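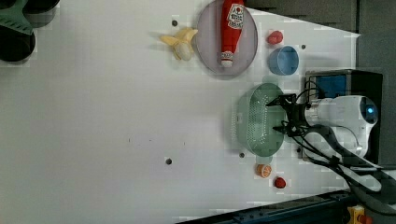 *The two-fingered gripper over the colander on the Isumbridge test table.*

Falluleck has been trying out grippers at its Isumbridge workshop since February, and the job that has kept everyone talking over their tea is a humble one - picking up a pale green colander.

The firm wants to know which of 2 grippers, the Zistier or the Klinhom, copes better with ordinary kitchen things, and a colander is trickier than you might suppose. The rim is thin, the sides slope away, and a grip that is fine for a ketchup bottle can be quite wrong for something so light and wide. Each gripper gets 50 tries at it, always on the same arm and with the rest of the toy food left about on the table, as it would be in any busy kitchen.

"I've grown very fond of that colander, I must say," said Ketsara Kamolrat, who is running the comparison and writes up every try by hand before it goes on the computer. "You learn such a lot from watching how a thing hangs once it's been picked up, and whether it tips a little to one side."

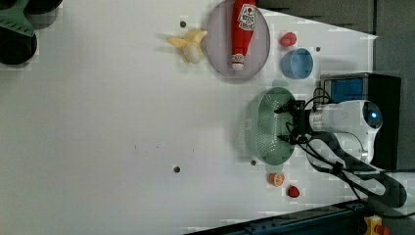
**Will the better gripper be chosen on the colander alone?**
The colander is one of 20 items in the comparison, and the choice will rest on the results for all of them.

Falluleck plans 300 more tries with bowls, plates and bottles once this round is finished, and Ms Kamolrat would be glad to hear from anyone in Isumbridge with old kitchen bits to spare - the odder the shape, the better.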